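Ticket 158
Subject: Cardboard rejected at collection, then everywhere
Raised by: Nithin Fernandes, flat 40
Handled by: Anil Nambiar, Gimlow Residents' Helpdesk
Priority: Low (resident disagrees)
Status: Closed

Nithin Fernandes, 09:15
The recycling crew left our cardboard behind again. The tag says "oversize". It was one Prondora shelving carton, flattened, as per your leaflet. What size is not oversize?

Anil Nambiar, 09:50
Good morning. Since July the chute room takes card no bigger than a dinner plate. Please tear or cut to size and resubmit.

Nithin Fernandes, 10:05
Whose dinner plate?

Anil Nambiar, 10:20
A normal one.

Nithin Fernandes, 11:40
Carton torn up by hand, as the scissors gave in at the first double-walled corner. I can report that a carton has far more cardboard in it once it stops being a carton. The floor by the door has most of it. 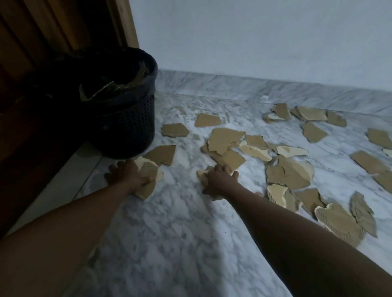

Next problem. The bin is the small one that came with the flat, and torn card will not lie down in it. Push one side and the other side comes up. Is there a bigger bin, or do I sit on this one?

Anil Nambiar, 12:10
Please do not sit on the bin. Suggested steps:
1. Take everything out.
2. Sort flat pieces from bent ones.
3. Stack the flat ones and stand the stack on edge against the side.
4. Bent ones go in the middle.
Shipping labels should come off first.

Nithin Fernandes, 12:45
Steps 1 and 2 under way. I object to step 2 as there are three kinds: flat, bent, and flat until you let go.

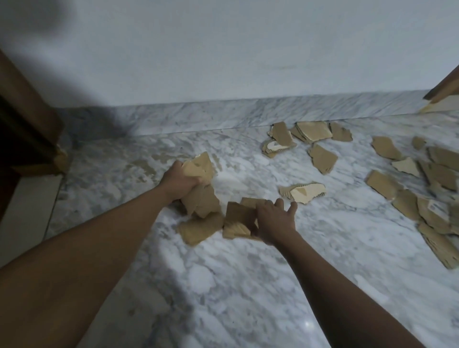 The leaflet also says "remove tape". I have removed tape. It is now attached to me. Does that count?

Anil Nambiar, 13:00
Yes.

Nithin Fernandes, 14:25
Update from the bedroom, which has joined the incident.
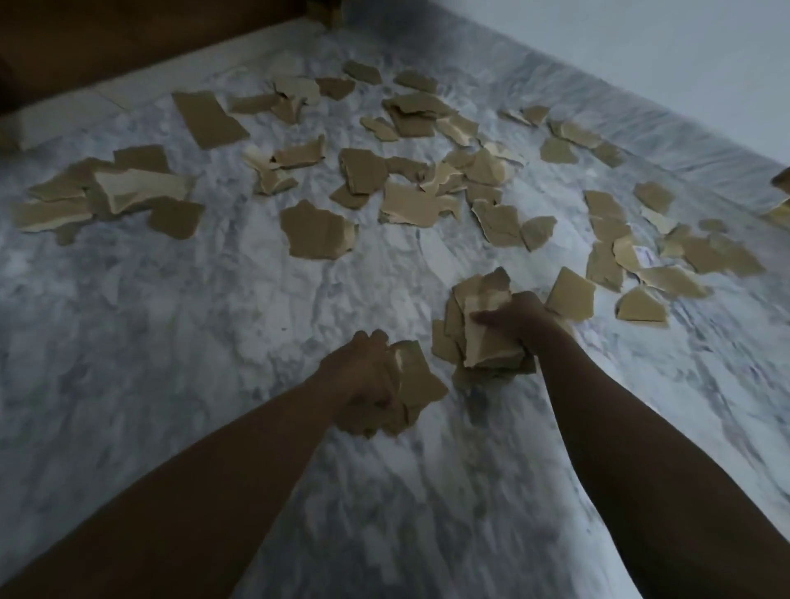

My knees had had enough of marble, so sorting is being done at mattress height. It goes quicker, I will give it that. The stack method works as long as I keep a hand on top of it, and the long curly strips can go in last, wherever they like. The drawback is crumbs. Torn corrugated sheds, and the sheet is going in the wash. Please add to your leaflet: not on the bed, or at least put an old towel down.

Anil Nambiar, 14:40
Noted for the leaflet. Did it fit?

Nithin Fernandes, 15:30
Two trips to the chute room. Accepted both times. The Stasell wardrobe arrives next week in 5 boxes, so please leave this ticket open.

Anil Nambiar, 15:35
Closing as resolved. Please raise a new ticket for the wardrobe.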